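Sorting with two arms: the planner was fine, the bookkeeping wasn't 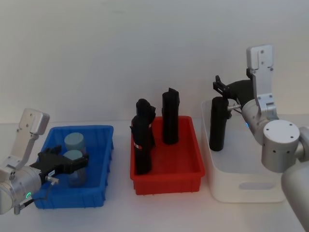

Left gripper in the blue bin, right gripper at the white one. Red bin in the middle, with three of the black parts.

I spent most of September on the software for the two-arm sorting cell, and I want to write down what I changed before I forget why. The project is called Plosport. It started as a way to test a motion planner and has slowly turned into a way to test everything around the motion planner.

The job is simple to state. Parts sit in bins. The software decides which arm takes which part, plans both motions so the arms stay clear of each other, and puts each part where the job file says. The middle bin is the one both arms can reach, so that is where most of the trouble happens.

Until this summer I planned for one arm at a time. One arm moved, the other waited at its home pose, and then they switched. It was safe and very slow. The new version plans both arms together when their goals are far apart, and falls back to taking turns when both want the middle bin. The check is crude. I keep a box around the shared area in the world model, and an arm has to hold a lock on that box before any point of its path can enter it. I tried a smarter version that reserved small volumes along the path by time. It worked in simulation, but one late controller update was enough to make the reservations wrong. The single lock is still in there and I plan to leave it.

What took the time was the state tracking. Every part has a record with a pose, a bin and an owner. The perception node, which I call Fosonura, updates the pose. The task planner updates the owner. For a long while either of them could update the bin, and this was a mistake. When a gripper was over a bin, the camera lost sight of whatever was behind the fingers, and the perception node would drop that part from its list. The planner then saw one part fewer in the bin and happily scheduled another drop in the same spot.

I went through a log with 1,302 planning requests in it. 178 of them were made against a world model that had a part missing in this way. Most did no harm, as the missing part was nowhere near the new goal. The others are the ones I kept blaming on the gripper.

The fix has two pieces. First, only the task planner can change the bin field now. Perception can say "I don't see it", and that sets a flag with a time on it, but the record stays. Second, the perception node gets the current joint angles and works out which part of the view the arms are blocking. If a part should be inside the blocked area, no flag is set at all. This second piece is only a few dozen lines, and I should have written it at the start.

Pale, frosted parts are still a problem. The depth readings on them are patchy and the fitted cylinder axis tilts when only the top face comes through well. I now fix the axis to vertical when the record says the part was placed upright, and fit only the position. The black parts with the uneven tops have the opposite problem. The outline is fine, but the top surface is broken into so many small patches that the grasp sampler wastes its tries there. I limited it to the sides, and it now finds a usable grasp within 10 samples in nearly all the cases I have replayed.

Tooling: I wrote a small replay viewer called Babaei. It loads a log, shows the world model beside the camera view, and lets me step one planning request at a time. The first version only showed the final plan for each request. Now it shows the rejected plans as well, with the reason, and I use that view far more than the other one. There are 9 reject reasons at the moment. Two of them mean nearly the same thing and should be merged.

Still open:

Lock release is too late. An arm holds the box until its whole path is done, even when it left the shared area early.

The white bin has taller walls than the other two and I model it as a plain open box. The rounded corners are missing, so the planner has a slightly wrong idea of how much room it has near them.

The job file format needs a version number. I changed a field name and broke every old log, and had to write a converter to get them back.

I am moving the config files over to the machine in Plirkdale next, and after that I will look at the lock release.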